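Print this page | E-mail this page

Setting up approach poses for the two-arm PC assembly cell

Svenja Thaler, January 4, 2025

You need the Toveo planner running and both arms homed before you start. These steps cover the processor and the memory module. The drives are planned separately.

Step 1. Fix the frames

Create one frame for the case and one for the parts tray. Do not hang the tray off the case frame, or every small shift of the tower will move your pick poses as well. Save both to the cell file and restart the planner so it reads them.

Step 2. Add collision boxes

Put a box round the power supply and another round the drive cage. Pad each by 5 mm. Cables are harder. We use one tall box over the whole bundle and accept that some paths get longer.

The socket bracket needs its own box while it is open. Set its state to "up" in the scene file, as the planner assumes "closed" by default.

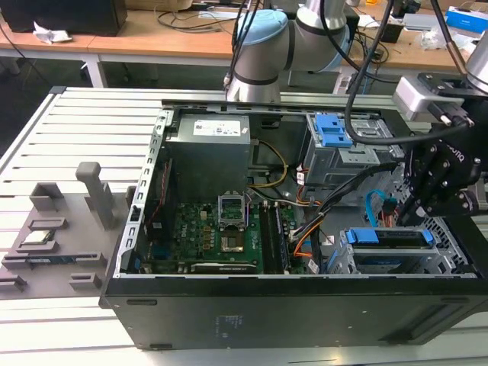
Step 3. Set the approach poses

Start each approach 60 mm above the target and come straight down. For the processor, the target is the centre of the socket, with the tool axis square to the board. For the memory module, line up with the long side of the slot first - then lower.

Keep the wrist of the idle arm in the plan as a moving obstacle. Kavinda Munshi's script, park_check, will warn you if the two arms come too close.

Step 4. Dry run

Run the plan with the gripper empty at low speed, 5 times. If the planner fails on any run, look at the cable box before you touch anything else.

Print this page | E-mail this page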